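The gripper that wouldn't let go of its builder

The workshop is called Hiven, and it sits behind a tyre place with a door you have to lift slightly before it will open. I went on a Thursday evening to talk to one of the members about the robot hand he has been building there and in his spare bedroom. I had been told it could pick up anything. I have been told that about a lot of robot hands.

He did not claim it could pick up anything. He asked me who had said so, and looked annoyed when I told him it was on the workshop's own noticeboard.

"I didn't write that," he said. "It picks up some things. I've got a list of what it picks up and a longer list of what it drops, and I'd rather you printed the longer one."

He is in his fifties and used to repair lifts. He started the gripper last November, after watching a demonstration video from a firm he prefers not to name, in which a robot cleared a kitchen table in one smooth go. He watched it again with the sound off and noticed how often it cut away just before a hand closed. He decided to find out for himself how hard the closing part was.

"Very," he said. "I thought I'd be done by Christmas."

What he has now is a hand tool with two fingers that come together when you squeeze a trigger. You hold it and do the job yourself, with a camera looking down at the fingers, and the recordings are meant to teach an arm to do the same job later. The arm exists. It is bolted to a bench at the far end of the room and goes by the name Drullach, for reasons that belong to an old argument at the workshop and which I was advised not to ask about. The fingers on the arm and the fingers on the hand tool are made to the same drawings, so that whatever the arm learns from one it can try with the other.

I asked how much he had spent. He said 400 pounds on the hand tool, if you leave out the first two versions, and that he does leave them out. The arm came to more and he wouldn't say how much more. His wife was going to read this.

The first version had fingers that met like a pair of scissors. It held a pencil nicely and flung everything else. The second had straight jaws moving on a slide, and it jammed whenever the load was off to one side. The present one uses links and pivots, so that each finger swings in while its pad stays more or less square to the thing being held. He got the idea from a parts sheet put out by Değirmenci, a small supplier he has bought bushings from for years, and then changed most of it.

"The pivots are the bit I'm happy with," he said. "I've taken lift doors apart that were worse made. The pads I'm not happy with. I've changed the pads more often than I've changed my socks this year, and you can put that in."

The pads have a rough face. He has tried smooth ones, ribbed ones and a soft foam that he says was wonderful for an afternoon and then fell to bits. Rough was the least bad. It grips card, it grips wood, and it will hold a mug by the handle if you line it up with some care. I tried it on a roll of tape and got it on the second go. I tried it on a tennis ball and it went under the bench, where it joined at least one other tennis ball.

Then there is soap. He brought it up before I did. Every list of household jobs for robots has something in it about tidying a bathroom, he said, and as far as he can see the people who write those lists have never thought about a bar of soap. It is curved on every side and the surface comes away on whatever touches it. He set himself the task of getting a used bar held upright between the fingers, and spent a good part of the spring on it.
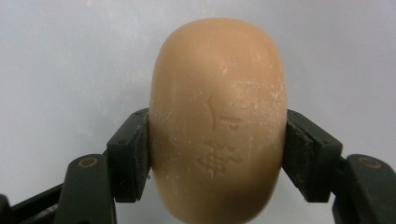
One of the other members, who had been filing something at the next bench and plainly listening, put in that holding soap was a party trick, and that a pair of kitchen tongs would have done it for the price of a sandwich. What did the arm do once it had hold of the stuff? Did it know it had hold of it? Until somebody could answer that, he said, the whole business was a very slow way of moving soap.

I expected an argument. There wasn't much of one. "He's right about the tongs," the builder said, once the filing had started up again. "He's half right about the rest."

The half he disputes is about what the exercise is for. With a pair of tongs, your own hand does the thinking. You feel the thing start to go and you squeeze, and you couldn't explain how hard if someone asked. The hand tool keeps a record of how far the fingers closed at each moment, together with what the camera saw. In principle a program can go through enough of these and work out when to squeeze. I said "in principle" was carrying a fair load there, and he agreed with that too. It is difficult to be sceptical at a man who keeps getting in first.

So I asked for numbers. He fetched a school exercise book and turned to the back. Over the winter he had recorded himself picking up household objects with the hand tool, an hour or so most evenings, and then let the arm try what it had learnt. With dry, boxy things it managed 68 tries in a hundred. He would not give me a figure for soap. He had one, he said, but he had been choosing the good bars towards the end without quite meaning to, and the figure wasn't worth the pencil.

I have interviewed people with offices and a receptionist who would have given me the figure.

We talked for a while about where the failures come from. Some are in the fingers. If the two pads don't touch at the same moment, the first one pushes the object away before the second arrives. Some are in the program, which he didn't write. It came from a free package called Dritero that he describes as well meant. It will run on the elderly computer he has, and it will teach the arm to copy a movement, but it is poor at noticing when the movement has gone wrong. I watched the arm close on a matchbox, miss it by the width of a finger, lift nothing at all, carry the nothing across to a tray and set it down with great care.

"It does that," he said. "It's very polite about it."

He could add a sensor behind each pad, to tell it whether there was anything there. People at the workshop have been telling him to for months -- the man at the next bench among them. He has the parts in a drawer. His objection is that every sensor is another wire, and every wire has to cross a joint that bends, and he spent thirty years of his working life finding the place where a wire crossed a joint that bends. He will probably do it in the end. He said so in the tone people use about the dentist.

I asked whether he thought he would ever have a robot that could tidy his bathroom. He gave this more thought than I'd expected.

"No," he said. "I might have one that could move the soap from the basin to the dish if I put the soap in the right place first. And if I'm going to put it in the right place I may as well put it in the dish."

Why carry on, then? He shrugged. He likes the pivots. He likes coming in of an evening when the heater's been on. He thinks the people selling these things ought to be asked harder questions, and that it's easier to ask them when you have dropped the same bar of soap over and over in your own spare room and know what it takes to stop dropping it. He has a question of his own for the firm with the kitchen table video. He'd like to see the whole of it, with no cuts, and with the table laid by someone who doesn't work there.

Before I left he let me have one more go with the hand tool. I went for the matchbox and it came up on the first try, dead level. The man at the next bench said it was a very good matchbox for beginners. The builder was already writing in the exercise book, and I asked if my go had counted. He said it hadn't, as he'd forgotten to press record.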